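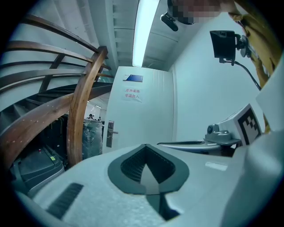
The Tulell folding guest bed is supplied to holiday apartments, guest houses and small hotels that need an additional sleeping place at short notice. It is intended for one adult or older child and may be stored upright in a cupboard or behind a door when not in use. The steel parts are coated in one of two colours, slate or white. The white is a pale shade with a faint speckle, close to the white surface in the photograph, and small scuffs from daily handling are less apparent on it than on a plain gloss coat. Slate is matt throughout.

## Construction

The base consists of 19 sprung slats held in rubber caps, each of which can be replaced singly without tools. The head section may be raised and locks in six positions. Four castors are fitted, two with brakes. The brakes must be applied before the bed is opened – they are placed at the foot end so that they can be reached with the mattress in place.

The mattress is 15 cm deep and has a removable cover with a zip on three sides. Covers may be machine washed at normal household temperatures but should not be tumble dried. A fitted sheet for a standard single mattress is suitable.

## Choice of model

**Tulell Sellden** is the standard model, with a fixed headboard and a fabric strap to hold the bedding when folded. Pillows should be stored separately.

**Tulell Reuter** has no headboard and folds to a lower height, for rooms with sloping ceilings or built-in storage under the eaves. Slats, castors and mattress are the same as on the Sellden.

The **Himis** storage cover fits both models and is ordered separately. It is closed with press studs and has a clear pocket for a room or apartment label.

## Care and inspection

Owners are asked to check the hinge bolts at the start of each letting season and after any long period in storage. A loose bolt should be tightened by hand and then by a quarter turn with the key provided. Beds with a bent side rail must be taken out of use until the rail has been replaced.

The bed must not be used as a seat when half folded. Children should not open or close it.

## Orders and delivery

Orders received before noon on a Tuesday are sent out the same week. Beds are delivered folded, with the mattress in place, and the packaging is taken away on request. Spare slats, caps and castors are held in stock for both models, and the colour should be stated when ordering side rails.

Enquiries from owners of several properties, including requests for a trial bed, should be addressed to Aldana Durán in the lettings supply department.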